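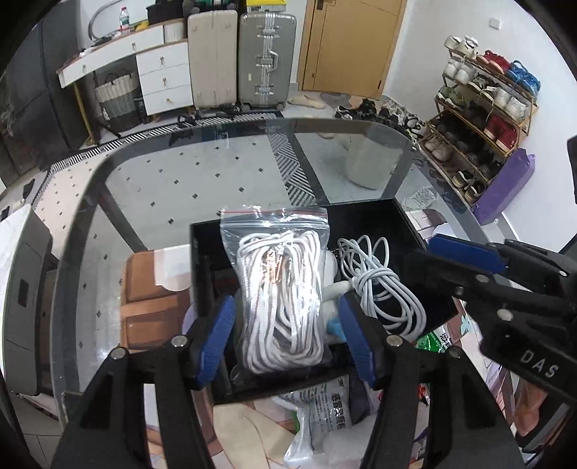
# One bag per cable: who else does this?

**cathal_fahy**
OK I have fallen all the way down the cable storage hole and I need to talk to people who get it. For years I had a drawer. You know the drawer! Everything in it was one big knot, and whenever I needed a charger lead I'd pull and get four other things with it. Over the break I dumped the lot out and started bagging: clear zip-lock bags, one cord to a bag, folded back and forth in long loops, bags standing up in a black box on the table. I did 46 cords in two evenings and I could have kept going.

The part I love is that you can see what you've got. White cord, white cord, white cord, fine, but the ends are right there against the plastic if you fold it so they sit on top.

**wrapsandtraps**
Yes!! Clear bags forever. I write on mine with a paint pen, just the length and what it fits. Do you fold or coil? I see people fight over this.

**cathal_fahy**
Fold for anything thin. Coil for the stiffer ones, with a couple of turns around the middle to hold it together, and those go in the box without a bag.

**Overgaard52**
I'm going to push back on the folding. Sharp bends in the same place every time are hard on a cord. I lost two good phone leads that way, both split right at the fold. A loose coil the size of your hand, over-under, and it'll last for years. The bag is great, keep the bag.

**cathal_fahy**
They're soft bends though, I'm not creasing them! More like ribbon candy.

**Overgaard52**
Ribbon candy is fine on day one. Then you squeeze the air out, zip it, and pack more bags in next to it. Check again in March and tell me how they look.

**mittens_and_lamps**
Team fold here, sorry Þórarinn (I know it's you, you say "over-under" in every thread). My extension leads for the Christmas lights have been folded in bags for 5 years and they're perfect. And a folded bundle stands up in a box, where a coil slumps over and eats all the room.

**Overgaard52**
Guilty. Lights get used once a year, a charger gets bent every day. I'll give you the standing up part.

**wrapsandtraps**
What size bags? I bought the Harkico ones and the seal is lovely but they're too short for anything over six feet, I end up folding the bag too.

**cathal_fahy**
Mine are the Delance medium. Plenty of height for a long loop and the zip closes without a wrestling match. Leave a bit of empty bag at the top, it gives you something to grab.

**drawerwitch**
Reading this with my own knot drawer open beside me. Do you toss the ones you can't identify? I have a lead with a plug I've never seen in my life.

**mittens_and_lamps**
Mystery bag! One big bag, date on it. Mine says 17th January and whatever is still in there next year goes to recycling.

**drawerwitch**
Oh that's so good. Doing it tonight.

**Overgaard52**
Post the plug first, I bet I know what it is.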